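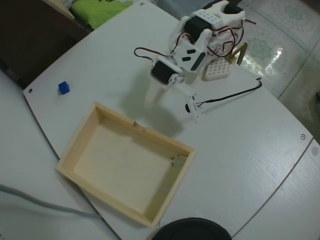 What is the Ero study about?

It tests how well a low-cost robot arm can learn one short task, putting a cube into an open box, from a small number of human demonstrations. We wanted to know how far a policy gets with 20 demonstrations, and whether it matters which ones you pick.

How are the demonstrations recorded?

A person steers the arm by hand control while the joint angles and the camera views are saved together. Tuva Haugland recorded all of them at Drustville. Every run starts with the cube on the table and the box at an angle.

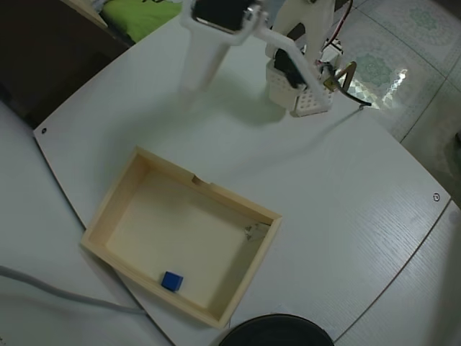

The blue cube inside the wooden box.

What counts as a success?

The cube has to be inside the box when the time limit ends, which is 15 seconds. Resting on the rim is a failure. So is a cube that bounces out.

Do you move the box between trials?

No, the box stays put in this release. Only the cube's starting position changes. There are 21 test positions, and each one is tried 3 times. A version with a moving box is planned for October.

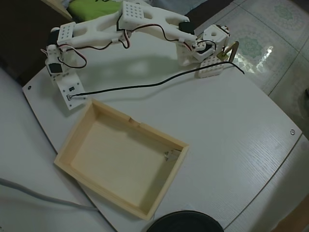
We also send the arm back to a rest pose between trials, so a bad finish in one trial doesn't carry over into the next. Early tests skipped this step and the scores drifted.

Why use more than one camera view?

The overview shows where the box is but is poor at judging the last bit of the reach. The close view covers the fingers and the cube. 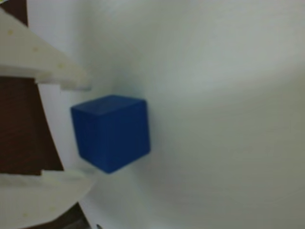 With the close view switched off, most failures were missed grasps – the fingers closed too early or pushed the cube away. With it on, most of the remaining failures came at the drop.

Did picking the demonstrations help?

Yes. Sets that spread the cube across the table beat sets bunched near the box, even at the same size. Beverley Paewai's selection script, Kernesari, is in the download.

Last updated 14 July 2023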